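Kidden word list, README

Kidden is a small glossary of words for home textiles: rugs, curtains, bedding, table covers. I started it together with Dalia Belkadi when we translated shop catalogs and did not find one list with the same word for the same thing. Each entry has a term in English, the term in Spanish and a short note on use.

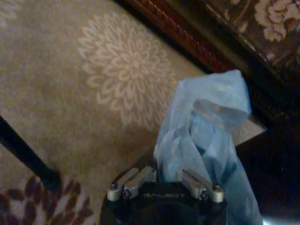

Entry "medallion": large round flower on a beige carpet.

Files

terms.csv holds the entries, one on each line, in UTF-8. notes.txt holds longer remarks, sorted by term. The topics folder has 11 files, one for each topic. Please do not open terms.csv in a spreadsheet and save it again, it breaks the accents.
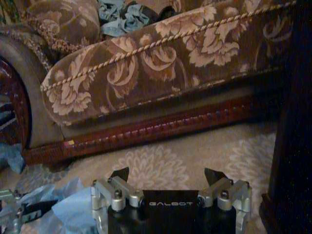
Spelling of compound words was the most difficult part for us. The catalogs of Valdovinos write "bedspread" and "bed spread" on the same page, and we keep only the first. Names printed on a product stay out of the list also when they are in capital letters, like GALBOT on the black housing here, and the same rule is for Jamero and Gristus. An entry can have up to five variants, and the preferred one comes first.

Known problems

The plural is missing for many curtain terms. Two entries for "runner" have the same note, Minoru Chiba will separate them in June. The words for colors are not yet checked by a second reader.
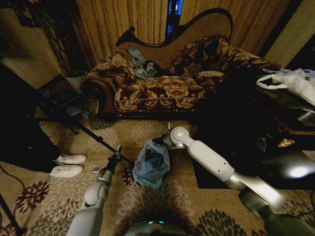 Entry "floral, large scale": rug with round flowers in brown, dark maroon and cream.

Corrections

Send a changed line with the old line under it. Natalia Bermúdez reads the Spanish side, and I read the English side.

Fulgencio Bautista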